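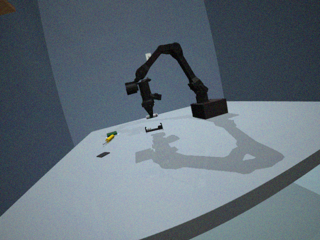
Simulator, first view. White cylinder in the gripper, black fixture on the table under it.

April 2024

Stayed in the lab until they locked the building. Lok-yiu and I have the pick and place part of the class project, Renata has the vision part, and Dardo is supposed to be writing the report but mostly he fixes our launch files. We are calling the whole thing Fimmont because the form wanted a name.

The job is to take a small part from the table and set it down in the fixture. The other things on the table are there as clutter and the arm has to leave them alone. Renata picked the clutter. She likes the yellow screwdriver because the color is easy to find. The dark plate gives her trouble and she has been tuning the threshold for it all week.

We ran a batch of 492 tries overnight with the old grasp code and 369 came out as good placements. That is 75 percent. The course asks for 80 by the review in May. Ms. Gaete looked at the log with us and said to sort the misses before changing anything, so I spent the first two hours doing that. Most of them were at the release. The part goes down at a slight angle, touches the raised end of the fixture and tips over. A smaller group were bad grasps, too close to one end of the part.

Lok-yiu thinks we should slow the last bit of the descent. I think the offset is wrong. We tried both and now I can't tell which one helped — we should have done them one at a time. Wrote that in the notebook so we do it properly tomorrow.

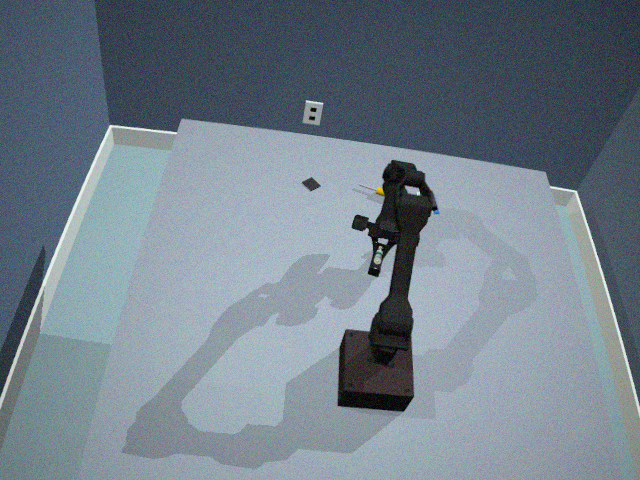
Second view. Good for checking the line of the gripper, bad for seeing the fixture.

I had been using only the one camera and missed how much the shadows change between views. Renata's code marked part of the arm's shadow as an object twice tonight. She is going to train with the light moved to more positions. She wants 3,000 new renders and the lab machine is slow, so that will tie it up for most of a day.

Dardo got the reset script working. Before, we had to restart the simulator every time a part fell off the table.

Elba Gallardo from the Zinulbridge team came by to ask how we do our joint limits. I showed her. They are using the same arm model and theirs keeps folding into itself at the elbow. I gave her our file and she said she would send back whatever she changes.

To do: run the offset alone, run the slow descent alone, same seed for both. Ask Ms. Gaete if we can have the machine after the renders finish. Return the Benítez book, it is overdue. Eat before going in next time.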